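Monon cell: setup and upkeep notes

I look after the simulated copy of our two-arm cell at Jostusthorpe, and this folder holds the scene files, the camera settings and my notes on keeping it all in step with the real bench. If you only want to run it, open the Itex project file, load the Monon scene and press play. It takes a minute to warm up, so go and put the kettle on!

Last big tidy was on 11th July, when I re-zeroed both arms and threw out the old joint limits (they were left over from the Bainbridge bench and far too tight).
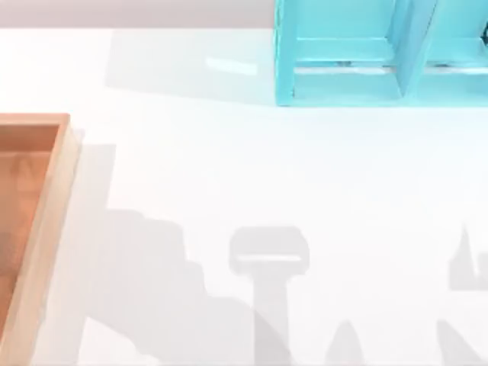

Lighting is the bit I fiddle with most, and I've lost whole afternoons to it. The main lamp sits at 3000 in the scene file and the fill at 600; please leave the pair alone unless you're re-rendering everything. I like to check them with the arms parked out of view, when all you get is grey shadows on the white table. Their edges should be a little soft, and the turquoise shelf should throw a paler patch to its left. If that patch goes as dark as the rest, your fill lamp has dropped out.

Other things that trip people up:

Home pose is slot 17 in the pose list. Slot 2 is an old one and will swing the left arm straight at the tray.

Move the tray in the scene and you have to move its collision box as well, as they aren't linked (sorry, on my list since June).

Save before changing cameras. Itex forgets everything otherwise, and yes, I learnt that the hard way.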